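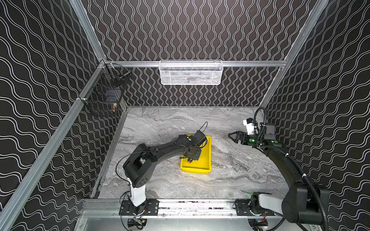
Anum Janjua

Search the community Go

I've got two arms on one rail and I'm stuck on wrist cameras. The left has a black boxy one, the right a white module – both came off the Barreto shelf. Picking out of the yellow tray, the left one loses depth near the walls. Would you swap it or just move it higher?

Cristian Inga
Move it first! I ran 89 picks on our Pronel setup (same camera both times, 9 misses before, 8 after raising it, so okay, not huge) and what helped more was a duller tray. Yellow bounces light like crazy. Also check your cable slack while you're in there.

Urkus
get the white one for both, done

Tusteo
Depends on your gripper fingers. Mine blocked half the view whatever I bought.

Last updated Sep 8, 2023

We use cookies to keep you signed in. Accept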